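Retel Key Safe 500 for rental and sale properties

The Retel Key Safe 500 is made for agents and owners who must give access to a home without being there in person. It is fixed to the wall beside the front door, or in the meter box of an apartment building, and holds up to 7 keys or two garage remotes.

The code has four digits and you can change it before each inspection. A rubber cover protects the dial from rain and salt air, so the safe is also suitable for houses near the beach. Colour: grey or black.

What is in the carton
Key safe, four screws with plugs, drilling template, instructions in English.

Price
$100 including GST. Agencies which order for a whole rent roll receive a better price – please ask Veronika Sutter in our sales office.

Delivery
We send from our warehouse each Thursday. Body corporate orders can be collected by arrangement.

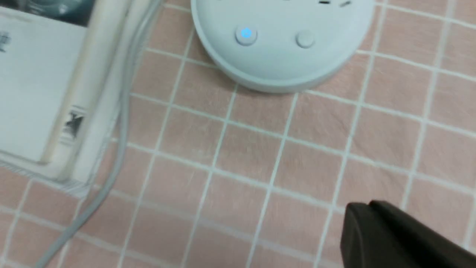
Warranty and returns
The warranty is two years from the date of purchase. If you have forgotten the code, please do not force the door – write to Balthasar Wieser with your invoice number and he will explain the reset.

Order number: 1625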